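Magazine | Recettes | Terroirs | Portraits | Abonnement

Le miel de bruyère prend son temps

À Nekdale, la récolte commence quand les autres apiculteurs ont déjà rangé leurs hausses. Alby Te Moana monte ses ruches sur la lande à la fin de l'été et les redescend avant le froid. Le miel qu'il en tire est brun-roux, amer en fin de bouche, et si épais qu'il refuse de couler. Il faut le presser, cadre par cadre, comme on le faisait pour le cidre. Le pot de 300 grammes se vend chez Custby, l'épicerie du bourg, et il n'en reste plus en novembre.

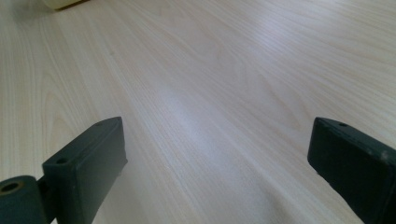
Trop amer pour les tartines, selon Ritu Tiwari, qui le réserve au fromage de brebis et aux poires rôties. Elle en met une cuillère à café dans le jus, hors du feu, et rien de plus.

La texture surprend davantage que le goût. Au repos, le miel se tient comme une gelée. Remué, il devient liquide, puis se fige de nouveau en quelques heures. Te Moana en a pressé 922 kilos l'an dernier — une bonne saison — contre 700 la précédente, trop pluvieuse.
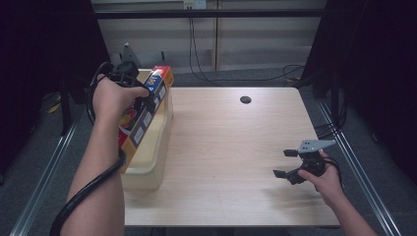
Le matin, ce miel remplace le sucre sans difficulté, à condition de doser léger. Dans un porridge d'avoine, une demi-cuillère suffit. Avec des céréales en boîte, comme celle aux panneaux orange, jaunes et bleus, mieux vaut choisir une variété nature, car le sucre ajouté couvre l'amertume. Le lait doit être tiède pour que le miel s'y défasse.

Chez Bajpai, le restaurant de la place, Kiran Vishwakarma le sert avec un canard laqué et des navets. La sauce tient en trois choses : fond de volaille, vinaigre de cidre, miel.
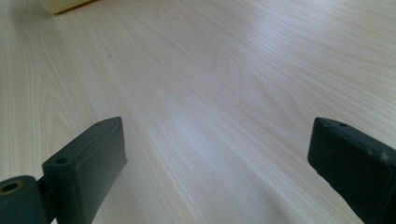
Pour goûter plusieurs miels à la suite, on commence par l'acacia et on finit par la bruyère. Une cuillère par pot, de l'eau, un peu de pain. On juge aussi la couleur, et le fond compte : un bois clair, crème à veines fines, convient bien, pourvu qu'on pose le pot à l'écart du reflet de la lumière. Un miel de bruyère y paraît presque rouge.

Contact | Mentions légales | © Tenell Magazine | Haut de page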